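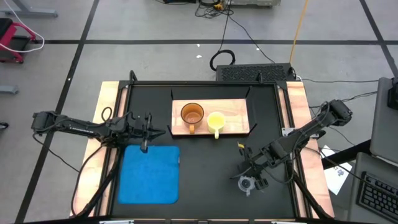 Draining mugs and small items

1. Lay a microfiber cloth flat on the counter, clear of the board. Smooth out any folds; a fold holds water against the rim of whatever is set on it.

2. Stand washed mugs upright on a wooden board only after the outside and base are dry. Set them side by side with the handles facing you.

3. Glass mugs: let them cool before rinsing. Leave 30 minutes after a hot drink.

4. Small clear plastic parts go on the cloth, open side down. Do not stack.

5. Wipe the board dry after use and store it on edge. Oil it every 4 weeks with food-grade mineral oil and wait 12 hours before putting anything back on it.

Cloth care: wash warm, no fabric softener, no bleach. Softener coats the fibers and reduces absorption.

Kitchen notes, Fairclough. Revised by B. Bramwell.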